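Hadeton Home Help > Bedrooms & Ceilings

Pendant light in a bedroom with a stepped ceiling – off centre, too yellow, do I bother moving it?

Asked by Jonalyn Samonte
3 answers

Hi all, first time posting so be gentle! We're doing up the spare bedroom for my parents, who come and stay every December, and I've got my heart set on that hotel room feel. White ceiling, big bed, plain bedding, you know the sort of thing. The ceiling already has the fancy raised bit in the middle with stepped moulding the whole way along the edge (tray ceiling? coffered? the agent called it both) and I do love it.

My trouble is the light. It's a frosted glass bowl hanging on thin dark metal, quite pretty, came with the house. But whoever put it up hung it well away from the middle, and at night it goes a really warm orangey colour and the moulding ends up looking like old piano keys. My husband says leave it. I've had one quote for moving it and nearly fell over.

So do I pay to shift it, change the bulb and live with it, or swap the whole fitting for something flat? Also, what sheen of paint do people use on the moulding? The flat bit is already done and I've got most of a tin left over, but it's dead flat and I'm worried the steps will disappear.

Answer from Radek Danko
Marked helpful by 6 people

Change the bulb before you spend a cent on anything else. Warm bulbs on white paint go peachy, always have, and frosted glass can warm it up a bit more again. Look for "neutral white" on the box, or grab a couple of different ones and try each for a night. I did this in our front bedroom and kept the receipt for the one I didn't like.

As for moving it, I probably wouldn't. Lots of bedrooms have the light sitting over the walking space or the foot of the bed and you stop seeing it after a week. What does bug people is a bowl hung too low where somebody tall is going to meet it, so check that with your dad in mind. If it's low, an electrician can usually shorten the rods or chain in no time, and that's a much smaller bill than a new hole in the ceiling plus patching and repainting the old one.

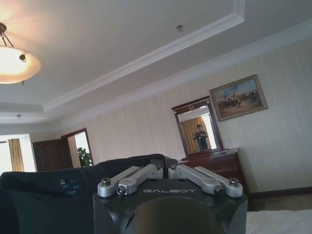 Can the moulding and the flat part of the ceiling be painted the same white?

They can, and it's what I'd do in a bedroom. Use the same colour in both spots but go up to a low sheen on the moulding, so the steps catch a bit of light and still read as steps. Two coats, and cut in along the inside edge first with an angled brush. If you use a brighter white on the trim, the flat part can end up looking grubby beside it – ask me how I know.

Oh, and give the top ledge of the moulding a good wipe before you start. Mine had 70 years of fluff on it, or that's how it felt. Sugar soap, rinse, let it dry overnight.

Answer from Shanthi Bhattacharjee

I'd get a second quote. Mine for a similar job in Pusham came back at nearly half the first one, and that was on a Wednesday with the fellow already in the street for the neighbours. Also ask if they can swag it, meaning the cord runs across to a hook. Not everyone likes the look. I don't mind it.

If you do go flat, keep the old glass bowl, they're a pain to replace.

Answer from Norbert Ďurica

put a dimmer on it. check the bulb is a dimmable one or it will flicker

Comment from Jonalyn Samonte

Thanks everyone! Bulb first then, and I'll ask about a dimmer while I'm at it. Radek, what brand of low sheen did you use? The paint shop here only seems to do one and the colour isn't in it.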